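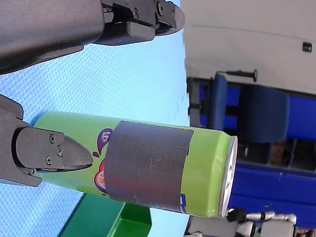 Windmont Brake & Alignment
About Us

Windmont is an independent shop that does brakes, steering and alignment on cars and light trucks. We opened with 2 bays in a former feed store on Drosia Road and now have 9. Most of our work comes from drivers within the county, plus a few used car lots that send us trade-ins. 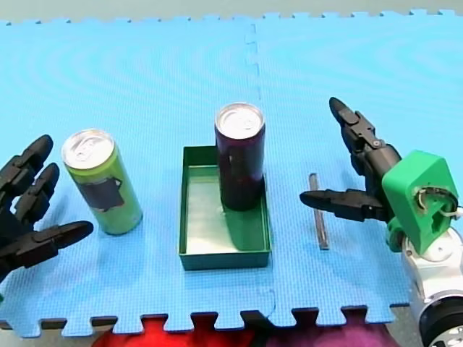 We quote before we start. Old parts stay in a box on your passenger seat unless you ask us to keep them. If a rotor can be turned and stay within spec, we turn it.

Fleet accounts
We look after 309 vans and pickups for local businesses, including Levchenko Heating and Zivar Bakery. Fleet drop-off opens at 6:30 a.m.

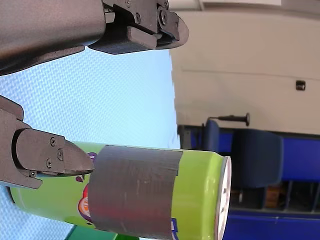 Warranty
Pads and labor are covered for 1,000 days. Bring your invoice or give us the plate number at the front desk.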